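Brerkine opens new furnished apartments in Olmedo for short work stays

OLMEDO, April – Brerkine, the company of furnished rentals, informs that its new building in Olmedo is now open for reservations. The building has 43 apartments, all prepared for people who come to the city for work and stay from one week up to 15 months.

The apartments were furnished together with the design studio Truderov. The studio wanted strong colors in small pieces and quiet colors in the large ones, so that a guest can move a seat from one room to another without changing the look of the home.

"Many of our guests arrive with two suitcases and a laptop," said Unai Nieto, director of Brerkine. "They need a place to put their clothes the first evening, and they need a floor that is easy to clean. We have started from there."

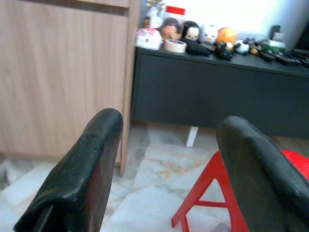
Red seat and light wood-grain cabinet on the veined marble floor.

Each apartment is delivered with bed linen, kitchen items and a folder with the house rules in 3 languages. Cleaning is included every second week. Guests who wish to have it more often can ask for it at the reception, which is open until 9 in the evening.

"I would like to thank the neighbors for their patience during the works," said Iñaki Alcaraz, who is responsible for the building. "The entrance and the stairs are finished, and the bicycle room will be ready before summer."

Reservations are made by telephone or at the Brerkine office in Olmedo. Companies that need several apartments at the same time can request a common contract.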